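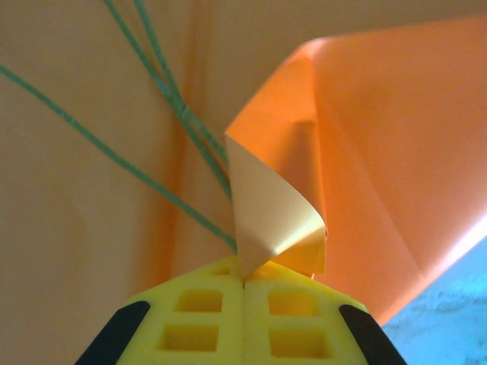
La esquina del papel naranja, enroscada y enseñando el reverso crema.

Foro Manualidades y Regalos > Envolver, atar, esconder el celo
Tema: Ramo artificial + papel naranja de dos caras = esquina con vida propia
Visitas: 3.367

Aslı Güler
Miembro desde junio
Buenas. Llevo tiempo leyéndoos sin decir nada, que es como mejor se aprende, pero el papel me ha vencido y vengo a confesarlo.

Quiero envolver un ramito de flores artificiales, pequeño, rosas y azul pálido con sus hojas verdes. El papel es uno naranja por delante y crema por detrás, muy bonito en el rollo. Fuera del rollo tiene otras ideas. Hago el primer pliegue y bien. Hago el segundo y bien. Levanto una esquina para ver cómo queda el reverso y la esquina se me enrosca hasta hacer un cucurucho. La aplasto, me doy la vuelta, y otra vez el cucurucho. Si algún día abro una castañería tengo el envase resuelto.

Preguntas, por orden de desesperación:
Cómo se aplana una esquina así sin dejarle una arruga de acordeón.
Si el crema se enseña o se esconde.
Si el cordel verde con naranja es valiente o es una zanahoria.

El ramo es para el viernes. Gracias y perdón por el tocho.

Flora Swanson
Moderadora – Mensajes: 2.116
Bienvenida, Aslı. Es una zanahoria. Dicho con cariño.

Lo de la esquina es memoria de rollo. El papel ha pasado meses enrollado en una tienda y considera que ésa es su forma natural, como mi cuñado con el sofá. Córtalo a medida, enróllalo al revés sobre un tubo de cartón, déjalo toda la noche con una goma floja y por la mañana lo extiendes debajo de unos libros gordos. Los míos son de derecho mercantil y es lo más útil que han hecho.

No lo planches. Cada temporada alguien lo plancha.

Catriona Aitken
Yo lo planché y no pasó nada.

Flora Swanson
Catriona, tú planchaste papel kraft. El papel con algo de brillo se ondula, o se pega, o hace las dos cosas. Ya tuvimos un hilo entero con eso y acabó con alguien rascando la suela de la plancha con una tarjeta del supermercado.

Catriona Aitken
Con un trapo en medio y a temperatura de seda. Lo digo por si alguien viene con prisa y no tiene una biblioteca de derecho mercantil.

Magnus Munro
A ver, que aquí nadie ha preguntado lo importante. ¿Por qué se envuelven unas flores artificiales? El papel de un ramo sirve para que no te gotee encima en el autobús. Estas no gotean. Les pones un lazo, las plantas en un jarrón y te vas a cenar.

Aslı Güler
Magnus, porque es un regalo, y un regalo que se ve desde la puerta es un recado.

Sobre el cordel: duele, pero lo entiendo. Aun así, las hojas son verdes y yo pensaba que el cordel las iba a recoger, por decirlo en fino. ¿Tan mal queda?

Mhairi Jardine
Yo voy a defender la zanahoria. Naranja y verde funciona si el verde es oscuro y el cordel fino, y sobre todo si asoma bastante crema entre uno y otro. Para eso tienes un papel de dos caras, para enseñar las dos. Dobla el borde superior hacia fuera, una vuelta generosa, y ya tienes un cuello claro que separa las flores del naranja. El rosa contra el naranja directo es una pelea de vecinos. Con el crema en medio se saludan en la escalera.

De paso te quitas el problema de la esquina: si se quiere girar hacia fuera, gírala tú primero y haz como que era el plan. Media papelería creativa consiste en eso.

Flora Swanson
Mhairi lleva razón en lo del cuello y se equivoca en lo del cordel. Si el color de la atadura compite con el del papel, la gente mira el nudo. Y el nudo es lo que peor nos sale a todos.

Mhairi Jardine
Habla por ti, Flora.

Aslı Güler
¿Y el papel, lo doblo antes de poner las flores o con las flores dentro? Yo he estado intentando hacer primero una especie de sobre alargado y meterlas luego, pero me queda más fajita que ramo.

Mhairi Jardine
Depende de cuánto te fíes de los tallos. A mí me va bien así:

Papel en rombo, con una punta mirando hacia ti y la cara naranja contra la mesa.
Flores en diagonal hacia la punta de arriba, con las cabezas asomando.
Subes la punta de abajo y tapas los tallos. Marcas el pliegue con la uña o con una plegadera, una sola vez y sin repasar.
Cruzas el lado izquierdo, luego el derecho por encima, y atas donde se estrecha.
El cuello lo abres al final, tirando de los bordes hacia fuera.

El cordel, córtalo antes. Parece una tontería hasta que estás sujetando el paquete con las dos manos y el ovillo rueda por el pasillo. A 20 cm por ramo vas muy justa si quieres lazada, yo cortaría el triple y ya sobrará.

Magnus Munro
El método fajita tiene una ventaja: cabe en el buzón.

Catriona Aitken
Con el método fajita también se sujeta mejor si el ramo pesa poco. Los artificiales baratos son todo alambre por abajo y aire por arriba, y en el rombo se te escurren. Yo le pongo una vuelta de cinta a los tallos antes. La de Brivavitz, la verde de florista, que se pega sobre sí misma y no sobre el papel.

Flora Swanson
La Brivavitz se pega sobre sí misma, sobre el papel, sobre el gato y sobre tu reputación. Estírala antes de usarla o no agarra, y una vez estirada agarra todo. Pero para los tallos sí, ahí coincido.

Aslı, ¿qué papel es exactamente? Si es el Pluvon de dos caras, el grueso, el marcado con uña lo deja blanquecino y es mejor doblar sobre el canto de una regla.

Aslı Güler
No estoy segura. Lo compré en Iltetti, en el cajón de los restos, sin etiqueta. El señor dijo que era «papel bueno», que es lo que dice de todo, incluidas las servilletas.

He probado lo de enrollarlo al revés y ahora se enrosca hacia el otro lado. Supongo que cuenta como progreso. Sigo doblando sobre la mesa de mármol, o de lo que sea, que de mármol tiene las vetas, y el ramo lo tengo apartado al fondo hasta que el envoltorio merezca su presencia.

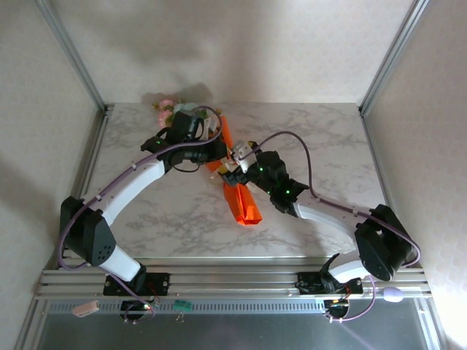
Magnus Munro
Insisto: un jarrón. Se ahorra uno el papel, el cordel, la cinta que se pega al gato y este hilo entero, que por cierto estoy disfrutando mucho.

Mhairi Jardine
Magnus, a ti te regalaron una batidora en una bolsa de basura y todavía lo cuentas como ejemplo de elegancia.

Aslı, si ahora se enrosca al otro lado es que te has pasado de noche. Ponlo plano bajo peso un par de horas, sin enrollar nada, y lo pillas en el punto medio. Y antes de doblar de verdad, haz una prueba con papel de periódico del mismo tamaño. Si el periódico te tapa las flores, recortas el periódico y no el bueno.

Catriona Aitken
O lo planchas.

Flora Swanson
Catriona, voy a cerrar el hilo.

Catriona Aitken
Con trapo.

Aslı Güler
He hecho lo del periódico y he descubierto que me sobraba papel por todas partes. El ramo es pequeño y yo lo estaba vistiendo con una tienda de campaña. De ahí que me saliera tanto pliegue. He recortado la plantilla hasta que las flores asomaban y ahora los dobleces son pocos y van todos en la misma dirección, que es algo que no puedo decir de mi vida en general.

Queda la duda del cordel. Tengo el verde, que ya conocéis y despreciáis, y una cinta de raso blanco roto que venía en una caja de bombones.

Flora Swanson
La cinta. Sin dudarlo. Y si la lazada te sale torcida, la giras hacia atrás y el frente queda limpio.

Mhairi Jardine
El cordel. La cinta de bombones siempre parece cinta de bombones, y además guarda las marcas del lazo anterior. Si te preocupa que el verde mande demasiado, átalo más abajo y dale dos vueltas pegadas, sin lazada, con un nudo plano. Queda como de puesto de mercado bueno, de esos en los que un manojo de perejil cuesta lo que un abrigo.

Flora Swanson
Un nudo plano sobre papel satinado resbala.

Mhairi Jardine
Una gotita de cola blanca debajo del nudo.

Flora Swanson
La cola blanca deja cerco.

Mhairi Jardine
Si echas media botella, sí.

Magnus Munro
¿Para quién es el regalo? Lo pregunto porque a lo mejor es alguien que lo va a abrir como abre todo el mundo, a tirones, y estáis aquí con la cola.

Aslı Güler
Para mi vecina de arriba, la de Laing, que se ha jubilado y tiene alergia a las flores de verdad. Y no lo abre a tirones. Abre los regalos con tijeritas, alisa el papel y lo guarda en un cajón. Le he visto el cajón. Por eso me importan los pliegues, porque los va a examinar uno por uno cuando yo me vaya.

Magnus Munro
Retiro lo del jarrón.

Catriona Aitken
Entonces ni cola ni cinta sobre el papel, nada que lo estropee al despegarlo. Atado y punto. Y si lo va a alisar ella, a lo mejor tiene opinión sobre la plancha. Pregúntale de mi parte.

Mhairi Jardine
Para alguien que guarda el papel yo le dejaría además el recorte que te ha sobrado, doblado dentro del cuello. Hay gente que eso lo agradece más que las flores.

Aslı Güler
Me quedo con el rombo, el cuello crema y el cordel verde, atado abajo con nudo plano y sin cola. Flora, lo siento. El recorte va dentro. La esquina la he doblado hacia fuera, que es hacia donde quería ir desde el principio, y de momento hemos firmado una tregua.

Flora Swanson
Zanahoria, pues. Muevo el tema a Ramos y plantas, que aquí lo van a enterrar los de las cajas de mudanza. Y quien quiera seguir con lo de la plancha, que abra hilo propio y ponga la temperatura en el título.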